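Notebook > Workshop diary > January

Tuesday, late evening

I sat with the budget sheet until my tea was cold. We have 2175 for the whole quarter, and Victor already wants to spend 2000 of it on a second arm from Skellitz. I understand him. He has been waiting for that arm since the summer. But then we would have 175 left for finger pads, cables, and everything else that breaks, and I know how we are with finger pads.

In the morning I called Lorente and asked for the price of the soft pads, the ones with the rubber face. The man on the phone was very polite and very slow. One set is 64. If we take two sets he can send them without delivery cost, but he could not promise the week. I wrote it down in pencil. Tsehay says we should buy the pads first and the arm after, and I think she is right, although I did not tell this to Victor yet. I am a little bit of a coward with him before lunch.

In the afternoon we worked on the list of household objects for Telbridge. They want 100 grasps for each object, and the list became longer again. Today it was things from the bathroom: comb, soap dish, hairbrush. I like the hairbrush. The handle is a good shape for two flat fingers. The head is another story, with all these pins with little balls, and I do not want to think yet how we will hold it from that side. I put a question mark next to it in the plan.

Jeptoo asked if the hand-held gripper can be enough for the whole project, and then we do not need the second arm before spring. It was a good question and I had no good answer. With the hand-held one a person gets tired, and a tired person costs also money, only it is not in my sheet. I must add a line for it. Damian did this for the Wiltero job and I will ask him for his numbers.

I still have to write to Evander before he closes the orders. My idea is: two sets of pads now, 128, and the arm we discuss again when Telbridge pays. If he says no, I will ask for one set only.

Now I go to sleep. My wrist hurts a little from the afternoon.

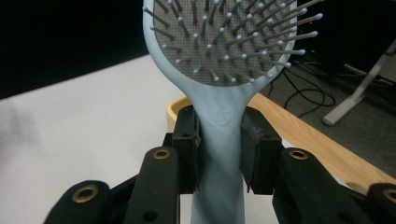
Hairbrush, held by the handle.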